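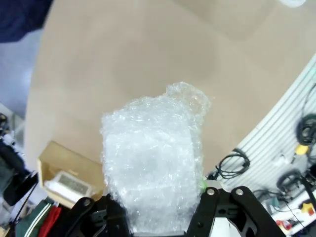 Figure 2. A bundle of clear bubble wrap.

3.2 What people kept

I went into the Nukisville interviews thinking I'd hear a lot about cardboard boxes. I did, but what folks really wanted to talk about was the soft stuff (bubble wrap, tissue, those puffy mailers)! Of the 433 households that filled out our survey, 50 told us they save padding from every single parcel, and I got to visit 17 of them in May. Most had a drawer for it, or a closet shelf that had slowly turned into one. Reuse was a lot patchier than saving, though. Plenty of people could tell me where the wrap was and couldn't remember when they'd last mailed anything. I come back to the Cunudthorpe answers in Section 4.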